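Demonstration collection (surgical robotics)

Demonstration collection in surgical robotics is the recording of operator-controlled procedures for use as training examples by a learning system. Each recording, called a demonstration or episode, pairs camera images with the motion of the instruments over the same period. A policy trained on these pairs learns to predict the next movement from the current view.

Suturing is among the tasks most often collected. It involves two arms, a curved needle and a flexible thread, and the thread in particular is hard to model in simulation. Operators work from a console, and the positions of the wrists and jaws are logged along with the video.
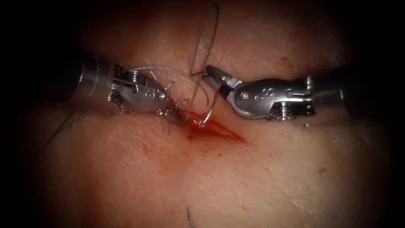 Episodes are usually divided into shorter segments, such as needle pickup, insertion, extraction, thread pulling and knot tying. Segment boundaries may be marked by the operator with a foot pedal or added later by an annotator. Failed attempts are sometimes kept under a separate label, as recoveries from a dropped needle or a slack loop can be useful in training.

The Bruteck collection, released in July 2023, contains 700 episodes recorded by 6 operators. Of these, 200 cover a complete stitch and the rest cover single segments. A further 40 were held back for testing and are not included in the total. The Odden format, used for the release, stores joint positions and images in one file with a shared clock.

Common problems include drift between the video and motion logs, differences in style among operators, and cable stretch in the instruments, which makes the recorded wrist position differ from the true one. Some groups record relative motion instead of absolute position to reduce the last of these.

See also: Imitation learning; Teleoperation; Bíró segmentation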